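19/11/2007

Long day and my feet are killing me, but I want to get this down before I forget half of it. We finally started on the big room at Soltby! I had been dreading it since April, when Ju-won first walked me through and I saw how much stuff had been left in there by the last lot. Boxes of cables, a broken fan, two chairs with one good seat between them, and drawers that nobody had opened in I don't know how long.

Ju-won wanted to begin at the back and work forward. I wanted to begin with the drawers, because I love drawers (I always think there's going to be something wonderful in one). We did the drawers. There was nothing wonderful, but there were batteries, so many batteries, all rolling around with rubber bands and takeout menus from Joo. I put the good ones in a coffee can and the rest went in a bag for the drop-off place on the way home, which of course I forgot, so they're still in the car.

The real job was the air conditioners. The old remotes went missing one by one over the years and people have been climbing up on things to poke at the units by hand, which makes me nervous just to think about. So the plan was to get a universal remote set up and have that be the one everybody uses. Alper said it would take five minutes. Alper says that about everything! He told me the code list was in the booklet, and the booklet was in the box, and the box was somewhere in the room we had just turned upside down. I found it under my own coat.

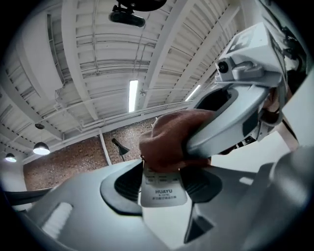 I do like a plain white remote. The HUAYU one is a K-1028E, and I'm writing that down here on purpose, so that next year when somebody asks me which one to buy I can look it up and seem organized. There's some small Chinese printing under the number and I asked Ju-won to read it to me, and she gave me a look and said, "I'm Korean," and I wanted to crawl into one of the boxes. She laughed about it all through lunch. I guess I had that coming.

Lunch was from Pomell, egg salad for me and the hot sandwich for her, and it was so good to sit down. We ate on the two chairs (I took the bad one, as penance) and made a list of what the room still needs. Shelves, mostly. Ju-won likes the ones at Finon but they want 400 for a set and we'd need two, so that's 800 before we've bought a single screw. I said I'd ask if we could have the old ones from downstairs. They're ugly but they're sturdy, and a coat of paint hides a lot.

Afternoon was all sorting. I got through 11 boxes and felt very proud until I turned around and saw the stack by the door. Cables are the worst. I started out coiling every one nicely with a twist tie and by the end I was just stuffing them in and closing the lid fast. I'll pay for that later.

Things to remember for tomorrow: labels, a thick marker, trash bags, more twist ties. Tape the code inside the cupboard door where people will see it. A hook or a little holder for the remote, up by the light switch, so it doesn't go wherever the others went. Call about the shelves. Batteries out of the car!!

Got home late, had soup, fell asleep in front of the TV with my shoes on. Mom called and I told her about the Korean thing and she had to put the phone down she was laughing so hard. Going to bed now.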